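Ternholm folding

Ternholm folding is a household method of folding shirts and other knit clothes, named after the town of Ternholm, where it was taught in evening classes at the old laundry works. It is a type of flat fold. Not to be confused with the Tremville roll, which uses no flat surface at all.

Contents
1 Background
2 Method
3 Fabrics
4 Variants
5 See also

Background

Clothes folding at home was mostly learned from parents and varied from house to house. The Ternholm laundry works needed every shirt the same width for its shelves, so a fixed order of folds was written down and pinned up by the tables. Workers took it home. Later printed as a pamphlet of 14 pages, now hard to find. A second printing added drawings of sleeves and dropped the chapter on starch. First print run was 3569 copies according to the works ledger, though the ledger has a gap for July and the true number may differ. 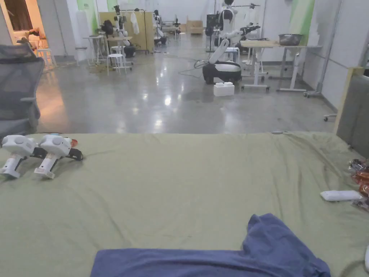
The pamphlet gives no author. Style is plain, short orders, no reasons given. Later booklets from the Hagedorn linen store copied large parts of it, including a mistake in the sleeve drawing (left and right swapped). The store's own additions are mainly on tablecloths and pillowcases.

Method

The basic fold has 2 long folds and then a cross fold. Shirt goes face down. Shoulders are pulled level, hem smoothed toward the folder. One side is brought in to the middle of the back, sleeve laid straight down over it. Same on the other side. Then hem up to collar, turn over, done. Thick sweaters stop one fold early.

Smoothing is done with the flat of the hand, from the middle outward. The pamphlet warns against tugging at the collar, wich stretches the rib. Buttons are left open except the top one.

A soft surface is allowed. Beds are common, but a sinking matress lets the middle of the garment drop and the side folds come out uneven. A firm table under a cloth is the usual advice.
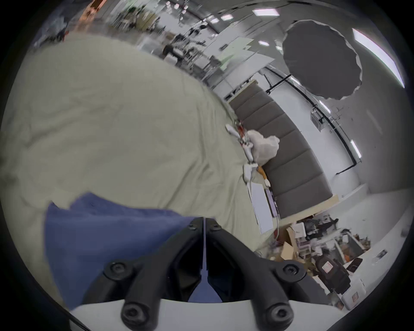
Blue cloth on cream-colored fabric.

Fabrics

Knits and wovens behave differently. A woven cotton shirt holds a crease pressed in by hand. Jersey does not, it slides and curls at the cut edges, so jersey is folded wider and stacked lower. Wool is folded loose. Linen takes a sharp crease and keeps it, sometimes too well, and older guides say to refold linen along new lines every few months so the threads don't wear at one spot.

Dark colors show lint and fade lines along the folds. Inside out is sometimes recommended for storage, mainly for black and navy. 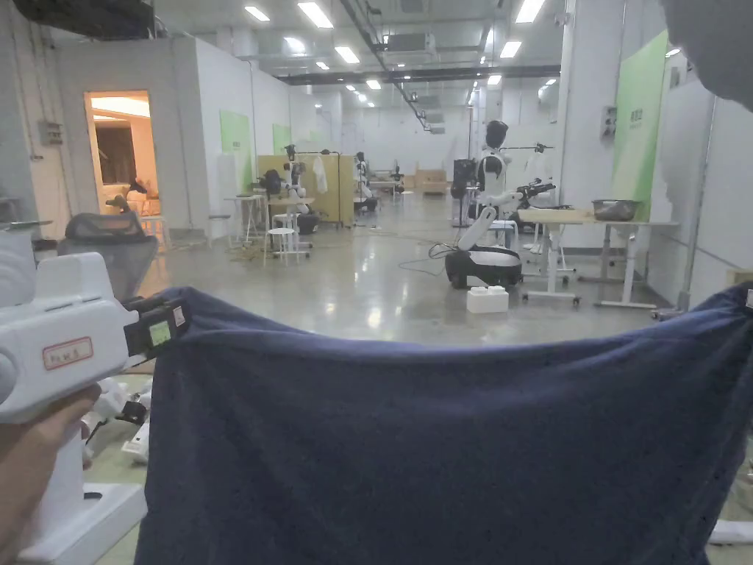 Stretch is the main problem with knits. Loops open up under pull and close again slowly, and a hem that has been pulled hard may stay wavy until the next wash. Holding a piece up by its corners is still the quick way to find the straight of the cloth; even when dark navy knit is stretched taut, the upper edge can sag a little in a curve. Fold lines are set from the corners, not from the curve. Heavy knits are better lifted from underneath.

Variants

Trullo fold. Sleeves crossed behind the back instead of laid down. Makes a thicker middle, used for short shelves.

Half Ternholm. Only one side folded in. Mostly for towels and childrens clothes.

Hagedorn stack. A way of storing, not a fold. Pieces are turned alternately so the thick collar ends do not pile up on one side.

See also

Tremville roll
Ironing
Linen closet

Page last edited December 2024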